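Bench jeweler / assistant maker wanted, Otcombe workshop
Posted 3/6/25
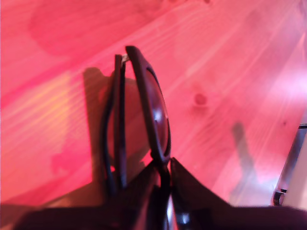 Black sunglasses, pink light.

Flondero is a small jewelry and accessories studio. Rings, ear cuffs, collar pins, a bit of hair stuff for weddings when people ask. Run by Settimio Bassi, plus two of us at the bench and one on packing. We need another pair of hands and we need them soonish, orders for the fall are already coming in.

The job
Part time to start, 4 days a week, may go full time in October if the Skonari order comes through (should do). Mostly bench work. Sawing, soldering, filing, setting small stones, polishing. Some resizing and repairs. Some restringing, more than you'd like. You will also answer the odd email and help at trunk shows, maybe one every couple months.

You'll mainly be on the Tang line, our silver everyday range. Thin bands, hammered cuffs, small hoops. Same pieces over and over so you need to be ok with that, and neat. Later on you can pitch your own designs and we do mean it, two of the hoops in the shop now came from the last assistant.

What we need
At least 2 years on a bench, school counts
Clean solder seams
Can size a ring without asking
Bezel setting. Prong setting nice to have, we can teach it
Ok with torches, pickle, dust, noise from the polisher
Can lift a box of tools up one flight of stairs, no elevator

Don't need a degree. Don't need your own tools except a loupe and whatever pliers you're fussy about.

Pay
$2058 a month for the 4 days, paid on the last working day. Trial month is $1658 for 3 days a week, same bench, same hours per day. Staff discount on metal and stones at cost. Paid vacation, ask and we'll send the details.

Hours are 9 to 5, half hour for lunch. Parking behind the bakery is free but fills up quick.

How to apply
Send 5 photos of finished work, one of the back of a piece please, we always look at teh back. Short note on what you made and how. Resume if you have one, one page. No need for a fancy portfolio.

Use the contact form on the Flondero site and put BENCH in the subject line. Settimio reads them all himself so allow a week or so. If it looks good we'll have you in for a paid half day, you'll make a plain band and set one stone, then coffee.

No agencies. No unpaid interns, we dont do that.

Ad stays up until the job is filled.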